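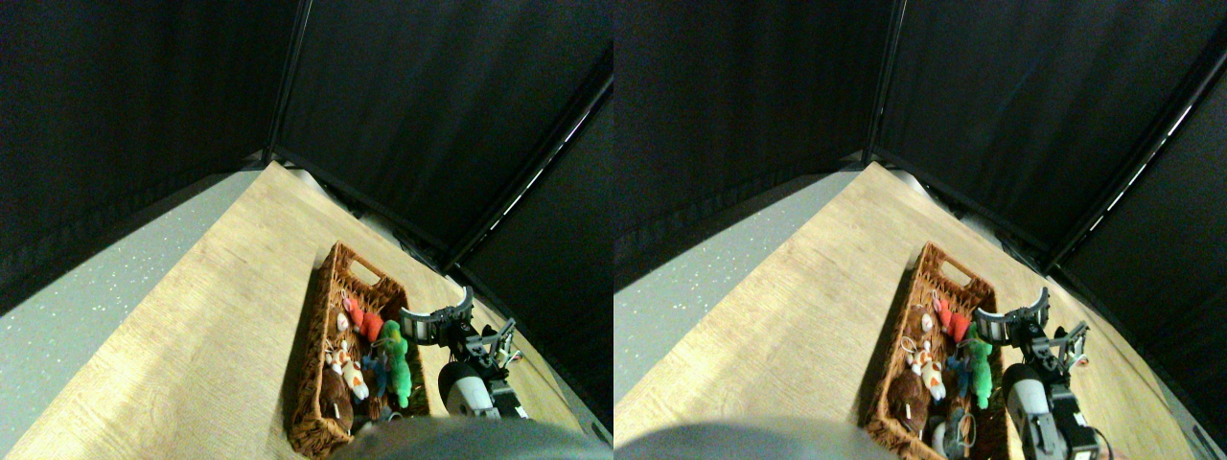

A woven wicker basket with a cut-out handle opening.

BREKPORT, 20 August 2018 - Pluvivex, a supplier of storage goods and natural-fiber housewares to independent stores, today announced that it will move its distribution operations to a new building on Menzies Road in Brekport. The company also announced an agreement to carry the full Nekitz line of household linens, which it will ship from the same address beginning in November.

The new building replaces two leased warehouses on opposite sides of the city. Goods have until now been received at one site and packed for delivery at the other, an arrangement that added a truck transfer to most orders. Under the new plan, receiving, inspection, storage and packing will take place under one roof.

Pluvivex will retain all 86 of its current warehouse and office employees. The company expects to add 13 positions before the end of the year, mainly in order packing and customer accounts. Open positions will be posted at the Brekport office and on the careers page of the company's website, and current employees may apply before outside candidates are considered.

"Our customers are small stores, and many of them have very little room to hold stock," the company said in a statement. "They need to be able to order a modest quantity on short notice and know when it will arrive. Our two older buildings made that harder than it should have been, and we have heard as much from the stores themselves."

Revised ordering terms

The minimum order for independent retailers will be reduced to 6 cartons when the Menzies Road building opens. Retailers may combine categories within a single order, so that baskets, shelf bins and table linens can be delivered together on one invoice. At present, linens and natural-fiber goods are ordered and billed separately.

Standard orders placed by noon will leave the building within 3 business days. Oversized items, including blanket chests and floor hampers, will continue to ship on a separate schedule confirmed at the time of purchase. Stores in the Brekport area may choose to collect their orders in person from the customer counter on the east side of the building.

Existing credit terms will not change. Retailers with open accounts do not need to reapply, and account numbers will remain the same. Return labels printed with the old warehouse address will be accepted through the end of the year.

Nekitz line

Nekitz produces cotton and linen goods for the kitchen and dining room, among them dish towels, napkins, table runners and aprons. Pluvivex has carried a small selection of Nekitz towels in the past. The new agreement covers the complete line, including seasonal colors, and gives Pluvivex customers access to sample cards ahead of each season's order deadline.

Nekitz will continue to sell directly to its own existing accounts. Stores that buy from both companies may keep their present arrangement or move their linen orders to Pluvivex - the choice rests with the store, and prices will be the same in either case.

Storage of natural-fiber goods

The Menzies Road building includes a separate storage area for goods made of wicker, seagrass and rattan. These materials can become brittle in dry air and may develop mildew in damp conditions, and temperature and humidity in the area will be monitored throughout the year. Shipments will be inspected on arrival, with damaged pieces set aside before they are entered into stock.

Pluvivex will also revise the printed care card packed with its natural-fiber products. The card advises customers to dust woven pieces with a soft brush, to wipe up spills promptly with a slightly damp cloth, and to keep baskets away from radiators and direct sun. Stores may request additional cards for display at no charge.

Transition schedule

Both existing warehouses will remain open until the move is complete. Orders will be accepted without interruption, although customers with large holiday orders are asked to submit them as early as possible. Pluvivex will write to all account holders with the final closing date for each warehouse, along with new delivery instructions for suppliers and freight carriers.

The company's telephone numbers and email addresses will not change. The showroom will remain at its present downtown location, by appointment, and is not affected by the move.

About Pluvivex

Pluvivex supplies baskets, bins, linens and small storage furniture to independently owned home, gift and kitchen stores. The company is based in Brekport.

Media contact

Pluvivex Press Office, Menzies Road, Brekport. Product samples and a current price list are available to members of the trade press on request.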